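Texture pop-in and long hitches after switching from Performance to Quality mode (Unutport build)

Last updated: May

Na-rae Hwang
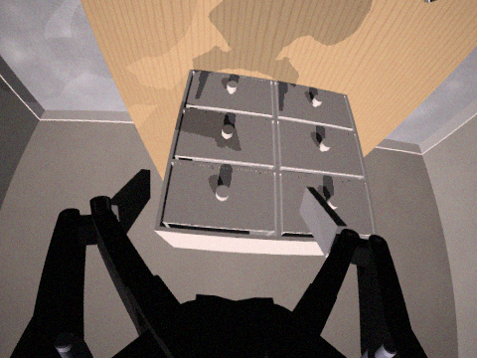 I'm running the Unutport release of Jodum on a mid-range desktop, and I get hitches that I can't explain from the settings alone. In Performance mode the game holds its frame rate everywhere I have been so far. When I switch to Quality mode from the pause menu, the first few minutes are fine, then I start getting stalls when I cross from one district to another. Each stall is long enough that the audio drops out. After the stall, walls and floors show the lowest texture level for several seconds before the proper ones load.

What I have already checked:

- The game is installed on an internal SSD with plenty of free space. I also moved it to a second SSD and saw no change.
- Graphics driver is current. I did a clean install with the old profile removed.
- Overlay and background capture are off.
- Temperatures are normal and the clocks don't drop during a stall.
- File verification passes.

The texture pool in the advanced menu reads 3 GB in both modes, which seems odd, as I expected Quality to raise it. My card has more memory than that and the monitoring tool shows a good part of it unused. The shader cache folder has 885 files in it. I don't know if that is high or low for this game.

One more detail that may matter. If I quit to desktop and start again with Quality already selected, the stalls are shorter and there are fewer of them. They come back in full if I switch modes twice in the same session. I can reproduce this every time on the road between the harbor district and Sidley.

I'd like to know whether this is a configuration problem or a limit of the port. I don't want to play in Performance mode for the whole game, because the shadow distance is very short and it is distracting outdoors.

Tolera Degefa

There are two separate problems in your post and they need to be treated separately.

The first is the texture pool. In this port, the pool size is written to the settings file the first time the game runs, and the value is based on the mode active at that moment. If you first started the game in Performance, you get the Performance pool. Changing mode in the pause menu changes resolution scale, shadow distance, foliage and texture quality, but it leaves the pool alone. So you are asking the streamer to hold larger textures in the space meant for the smaller ones. It evicts, reloads, and evicts again. The few good minutes at the start fit this, as the pool isn't full yet.

The second is the shader cache. Each mode uses its own set of material variants. The compile step on the title screen only covers the set for the mode you launched with. When you switch in the pause menu, the other set is compiled as it is needed, on the same worker threads that the streamer uses for decompression. This is why a fresh launch in Quality behaves better.

Steps, in this order:

1. Set the mode to Quality in the menu and quit to desktop. Don't load a save.
2. Open the settings folder in your user documents and make a copy of the whole folder.
3. Delete the line that starts with StreamPool in the video settings file. Leave the rest alone. Some guides say to type in a larger number. In my tests the game rejected hand-typed values that weren't in its own list and went back to the smallest pool with no warning.
4. Delete the contents of the shader cache folder, but keep the folder. If the folder itself is missing, the port doesn't create a new one and will compile everything again on every launch.
5. Start the game and wait on the title screen until the small progress text in the corner is gone. On my machine it took 156 seconds. The menu accepts input during this time, and if you press Continue the compile step is dropped.
6. Load a save and drive the same road.

Check the pool value in the advanced menu after step 5. It should be larger than it was. If it isn't, the file is probably set to read-only, or a cloud save has put the old one back. Cloud sync in this port covers the settings folder as well as the saves. Turn sync off for the test and turn it on again when you are satisfied.

The file count in the cache folder doesn't tell you much. The files are fixed-size blocks and a number of them are padding. Mine has fewer than yours and I have played longer, but I have never changed modes in a session, so I don't have both sets.

As to whether it is the port: partly. The pool should be recalculated on a mode change and it isn't. You can work around it by choosing one mode and staying with it. There is also one real stall on the Sidley road, at the bridge, where the world data is swapped. I get it in both modes, with no audio dropout, and I haven't found any setting that affects it. Don't use that spot as your test point or you'll think nothing has improved. The stretch before the bridge is better.

Man-sik Hong

Cap your frame rate. I had stutter in this game too and capped it at 63 and it went away. No idea why 63, I saw it in a thread and 60 was worse for me. Also try borderless window.

If that doesn't help, turn motion blur on. You won't notice it as much.

Kyu-ri Choo

The frame cap suggestion treats a different symptom. A cap evens out small variations in frame time. It does nothing for a stall where the streamer is waiting for data, and Na-rae's stalls are long enough to starve the audio buffer. That said, a cap does leave some CPU time free for the worker threads, so on a processor with few cores it could make the stalls shorter. I'd apply it after Tolera's steps and not before, so that you know which change did what.

I went through the same steps and can add some points.

Step 3 works, but on my install there were two video settings files, one in the main folder and one in a subfolder named after the user profile. The one in the subfolder wins. Editing the other has no effect at all. If you only have one file, ignore this.

The port keeps the pool setting per graphics adapter. If your processor has integrated graphics and it is enabled, there may be two StreamPool lines, and the second one isn't always for the card you think. Delete both.

HDR also counts as a separate material set. If you turn HDR on or off with the pause menu open, the behavior is the same as with a mode change: compiling during play, long stalls, low textures. The same goes for the Yoon upscaler option, at least between Off and any of the other settings. Moving between its quality levels is harmless. My advice is to fix all three (mode, HDR, upscaler) before clearing the cache, then leave them.

Driver updates will invalidate the cache. The game doesn't always detect this. If the stalls return after an update, repeat steps 4 and 5.

I measured before and after on the harbor road with a frame time log. Before, the longest frames came in groups at each district line. After, the groups were gone except for the one at the bridge, which matches what Tolera wrote. Average frame rate was unchanged, so don't judge the result by the average – look at the longest frames or just listen for the audio.

I don't agree with step 2 as written. Copy the folder to somewhere outside the user documents. With sync on, I ended up with the copy uploaded too, and on my second machine the game read the settings from it.

Na-rae Hwang

Thanks. I did have the two files, and the one I had been looking at was the wrong one. I removed StreamPool from the file in the subfolder, emptied the cache and waited on the title screen. The pool now shows a higher value and the audio dropouts are gone. The bridge stall is still there as described.

Sync did put the old file back the first time, so that warning was useful. I now have sync off for this game only.

I tried the cap as well, afterward. I couldn't measure a difference on my processor, but it does no harm and the fans are quieter. I left motion blur off.

Something still open: reflections on wet streets drop to a lower level for a second or so after fast travel. It happens in both modes and I can live with it, but if anyone knows the setting, please post it.

Tolera Degefa

The reflections are captured again after fast travel and the low version is shown until that finishes. There is a menu option for reflection update rate, under Effects, and High shortens the wait. It costs a few frames per second outdoors. I keep it on Medium.

Kyu-ri is right about the backup location. Put it outside user documents.

Contact the moderators | Posts are copyright of their authors | Back to top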